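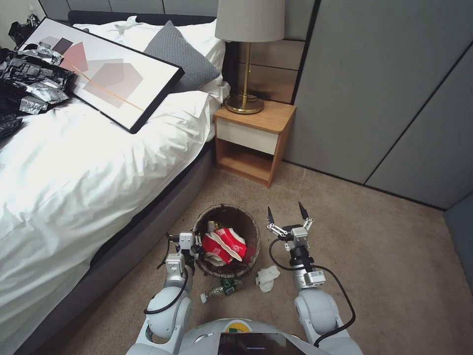
**Equipment planning for hotel service robots** is the process by which a hotel decides which robots to buy or lease, what they will cost over their working life, and what must be ready before they arrive. It is usually handled as a capital purchase, with running costs entered separately.

## Choosing the work

Plans generally begin with a list of room tasks: emptying bins, picking up litter, clearing trays, changing linen. Two-armed machines are priced well above delivery carts, which only carry goods between floors. Carpet, narrow gaps beside beds and loose cables all affect the choice of base and arms.

## Budget headings

- Purchase or lease
- Spare grippers and batteries
- Charging points and storage
- Staff training
- Service contract and insurance

Grippers wear faster than arms and are often budgeted as consumables.

## Example

The Girnell, a hotel of 132 rooms, drew up its plan under the housekeeping manager, Ginette Besson. Bids came from Trellov and Slaoui. The plan set aside 40 hours of staff training and a trial on one floor in November — before any order was signed. Ostap Pylypenko, who wrote the technical annex, asked both bidders to quote for spare parts separately.

## See also

- Life-cycle costing
- Service robot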